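3.2 Layout and wiring of the demonstration cabinet

The teaching trials at Rillesville used a single low-voltage distribution cabinet, hereafter the Kumeck cabinet, wired to the scheme drawn up by Lemieux for the second-year installation course. Its purpose is to let trainees trace a three-phase supply from the incoming terminals to the final circuits in one enclosure, with every stage reachable by hand. The scheme departs from ordinary site practice in two respects. The spacing between devices is wider than a commercial panel would allow, and the metering is more complete than the connected load would justify.

The supply enters at the upper left of the mounting plate and is taken to the top terminals of a three-pole main circuit breaker. The incoming conductors are formed into tight loops above the breaker, and phase markers in yellow, green and red are fixed just over them. We asked trainees to identify phases from the markers first and to confirm them with a tester before going further. The looped form leaves spare length for re-termination, which matters in a cabinet whose main terminals are remade many times over a teaching year.

Below the main breaker each phase conductor passes through its own current transformer. The three transformers are staggered, with the middle unit mounted highest, so that the secondary terminals of one are not hidden behind the body of the next. An earlier version of the scheme set them in a straight row. Trainees then tended to misread which secondary lead belonged to which phase, and the fault was seldom found until the meter was read. Secondary circuits are shorted before any lead is disturbed — a rule applied at Rillesville whether or not the primary is energised.

A small switching power supply is mounted on its own at the upper right of the plate, away from the main breaker. Its output leads drop as a short bundle towards a horizontal wiring run, tied with cable ties, that crosses the plate beneath it. The modular devices are carried on DIN rail across the middle of the plate. Figure 4 gives the general arrangement with the cabinet fully open, and the door equipment together with part of the interior.

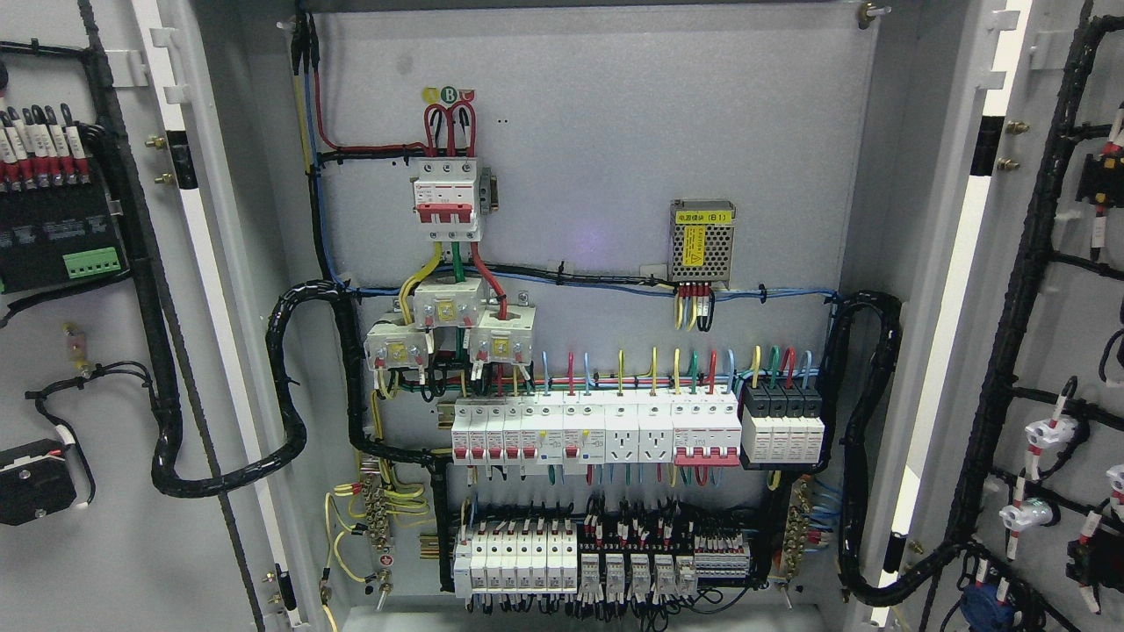
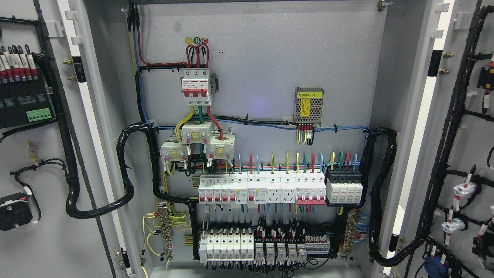
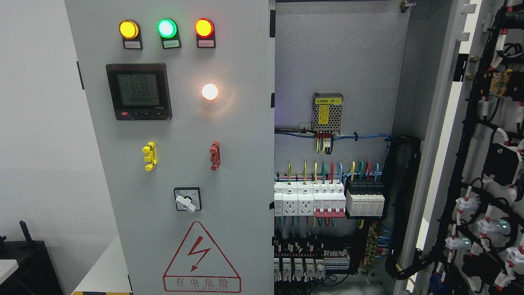
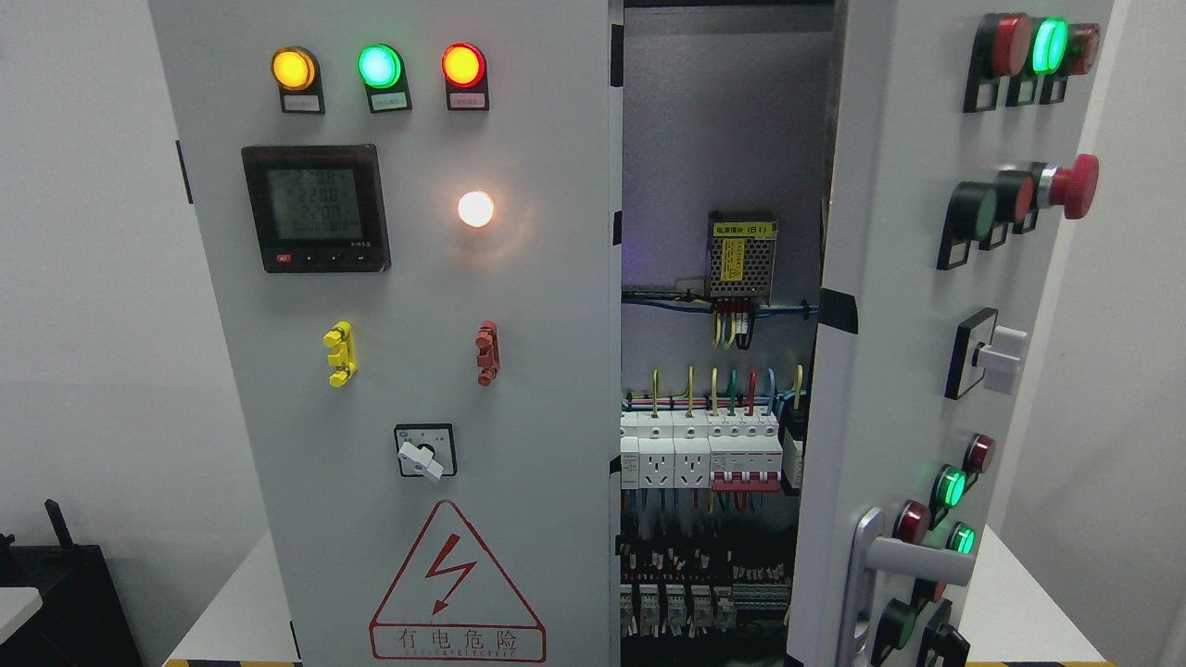 Figure 4. The Kumeck cabinet. First and second views: mounting plate with both doors open. Third and fourth views: door with indicator lamps and power meter, and part of the interior.

The door carries three indicator lamps along its top edge, coloured yellow, green and red from left to right, so that the order of the lamps repeats the order of the phase markers inside. Under them is a digital multifunction meter with a separate white lamp to its right. In the third view of Figure 4 the first three lines of the meter show 220.6, 220.6 and 220.5. The spread between lines is small, and we did not treat supply imbalance as a variable in the trials. A rotary selector switch is fitted lower on the door, above a high-voltage warning sign with a red lightning-bolt symbol.

Trainees worked in groups of 3, following the sequence in the McKinnon workbook: visual inspection with the supply isolated, continuity of the protective conductor, polarity, insulation resistance, and only then the energised checks at the meter. A total of 122 inspection sheets were returned. Sheets on which the isolation step had not been signed were set aside and are treated separately in Section 5.

Two limitations of the layout should be noted. Conductors leading to door-mounted equipment must flex each time the door is moved, and their terminations need more frequent inspection than those on the fixed plate. At Neltumwood, where a cabinet to the same scheme has passed nearly 2,000 door operations, these terminations are now checked at the start of each term. The generous spacing also makes fault-finding easier than it would be in a crowded panel, so the times reported in Section 4 should not be carried over to site work without adjustment.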